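Ticket 829: Lemon juice soaking through the paper table cover
Opened by: Yanling Jia
Assigned to: Dennis Ndung'u
Status: Open, fix in use
Date: July 17, 2025

Problem as reported

Hi Dennis! We love the big worktable with the brown paper and the blue tape grid, and lemon slicing has been great fun, but juice keeps getting into the paper. Once it soaks in, the sheet goes soft and the tape next to it starts to lift. I've changed the whole cover twice and that takes me 30 minutes each time. Is there a way to keep the paper going longer?

First reply (Dennis)

Great one to work on! A few things to check before you pull up any more paper:

1. Is the cutting board lying flat, and inside one square? A board that sits across a tape line rocks a bit, and juice runs off the low side.

2. Where do the slices go once they're cut? Keep them stacked on the board, below the knife. They drip a lot more than you'd think if you carry them over to a cup.

3. Is there a mark anywhere away from the board? Then the board may not be your trouble at all.

Update (Yanling)

Board is flat and inside its square, with three round slices overlapping on it and the yellow plastic knife up near the top edge. But there's a dark stain on the paper between the white column's base and the clear cup, nowhere near the board! The cup has a little liquid in the bottom, so now I'm wondering about that too. 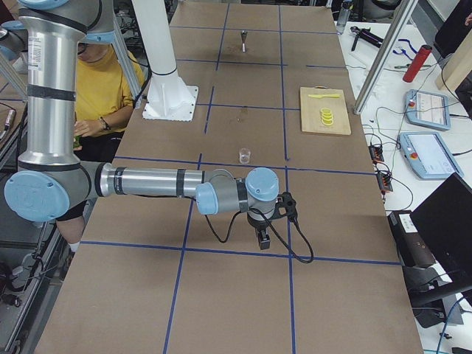 What we tried

Moved the cup onto a saucer. Terence Sugden had a spare one from the Mabula kitchen and it fits in a square with room left over.

Cut a patch from the old roll and taped it over the stain, edges under the blue tape. This took 5 minutes — so much better than a full change.

Wiped the board on both sides before putting it back down. I had only ever been doing the top, oops.

Still open

I can't say for sure that the cup made the stain. Faraji Simiyu thinks it could be from rinsing. I'll put a fresh patch down and watch it through the next 9 lemons, then write back here. Please leave the ticket open until then, and thank you, the patch idea is brilliant!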